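Ticket n° 244 - Imprimante réseau du bureau du fond : les impressions s'arrêtent après deux pages
Statut : résolu
Lieu : Biltside, premier étage
Matériel : imprimante Kolář, serveur d'impression Drillance

Message d'ouverture

Bonjour à toute l'équipe du support,

Je me permets de rouvrir le sujet de l'imprimante, en espérant ne pas vous embêter, je sais que vous avez déjà passé du temps dessus en juillet. Le souci est revenu samedi matin, quand j'ai voulu sortir le catalogue de linge de maison pour Ivham. Les deux premières pages sont parfaites, bien nettes, et puis plus rien : l'imprimante reste sur « Traitement en cours » et il faut l'éteindre pour récupérer la main. Le fichier fait 154 pages, je comprends que ce soit un gros morceau, mais l'édition précédente était passée sans broncher !

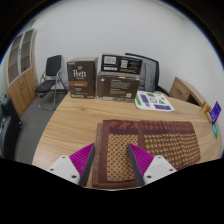
J'ai essayé depuis mon portable et depuis le poste de l'accueil, avec le même résultat. Une lettre d'une page sort normalement. Je n'ai rien installé de nouveau, à part la mise à jour que Windows m'a proposée jeudi ou vendredi (je ne sais plus, et je m'en excuse, j'aurais dû le noter).

Merci d'avance pour votre patience.

Réponse du support, 9 h 40

Bonjour, et merci pour ce message très complet, vous ne nous embêtez pas du tout. Pourriez-vous ouvrir la file d'attente sur le serveur Drillance et nous recopier ce qui est écrit dans la colonne « État » ? Dites-nous aussi si le voyant réseau de l'imprimante clignote ou reste fixe pendant le blocage. En attendant, évitez de relancer le catalogue : chaque tentative laisse un travail en attente derrière elle.

Réponse du demandeur, 10 h 15

Alors, j'ai regardé. Il y avait 5 travaux dans la file, tous les miens, j'en ai un peu honte. Le premier indique « Erreur - spoule » et les autres « En attente ». Le voyant reste fixe. J'ai voulu supprimer le premier, il est passé en « Suppression » et il n'en bouge plus depuis un bon quart d'heure.

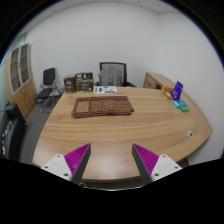

J'ai aussi changé le câble réseau, à tout hasard, avec celui du téléphone de la salle de réunion. Aucune différence, je l'ai donc remis à sa place.

Réponse du support, 10 h 50

Parfait, c'est exactement ce qu'il nous fallait. Le travail bloqué empêche les suivants de passer, et nous venons de vider la file à distance. Voici la suite, prenez votre temps :

Éteignez l'imprimante et débranchez-la deux minutes.
Rallumez-la et attendez la fin du préchauffage.
Dans les propriétés de l'imprimante, onglet « Avancé », cochez « Commencer l'impression après la mise en spoule de la dernière page ».
Dans l'onglet « Pilote », choisissez PCL 6 à la place de PostScript.
Imprimez d'abord les dix premières pages du catalogue.

La mise à jour a sans doute rétabli le pilote PostScript par défaut. Avec des photos en pleine page, la mémoire de ce modèle sature assez vite.

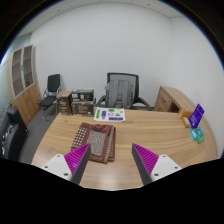

Réponse du demandeur, 11 h 35

Les dix pages sont sorties ! Je n'osais pas trop y croire, j'ai même attendu la dernière debout devant le bac. J'ai enchaîné avec tout le catalogue et il est passé d'une traite, avec juste un arrêt pour remettre du papier. Les couleurs me semblent un tout petit peu plus pâles qu'avant, surtout les rouges, mais pour une épreuve de relecture cela ira très bien.

Faut-il refaire le réglage sur le poste de l'accueil ?

Réponse du support, 11 h 50

Oui pour l'accueil, nous nous en chargeons à distance en début d'après-midi, laissez simplement le poste allumé. Pour les rouges, essayez le profil « Photo » dans l'onglet « Couleur » - il est un peu plus lent, mais plus fidèle. Nous passons le ticket en résolu ; répondez à ce fil si le blocage revient et il se rouvrira tout seul. Bon courage pour la relecture !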